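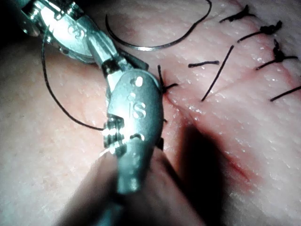

The Mending Tables of Vellau

Walk down to the old ferry hall in Vellau any evening in April and you'll hear it before you see it: scissors, kettles, and a lot of people laughing at their own bad knots. This is mending season, and I can't think of a nicer way to spend three hours.

Rajkumari Rastogi started it with 7 chairs and a biscuit tin of thread. She had grown up in Ayaaba, where her aunts patched fishing smocks until there was more patch than smock, and she missed the company as much as the sewing. Now there are 34 tables, and last spring 600 garments went home with their owners (plus one tent, a kite and somebody's accordion strap!).

Her favorite stitch is the ladder stitch, and she teaches it to everyone. You take a small bite of cloth on one side of the tear, cross over, take another on the far side, and keep going loosely. Then you pull, and the whole thing closes up like a zipper. Grown men gasp.

"Small bites," she told me, moving my thumb. "You're in such a hurry."

I was. My elbow took 16 stitches and most of an hour, and I wore that sweater all the way home on the Kunulmont bus with my coat open so people could see.

Next month the tables move upriver to Wetotlow, where the quilters are already saving their scraps. Bring your own needle and something you love with a hole in it.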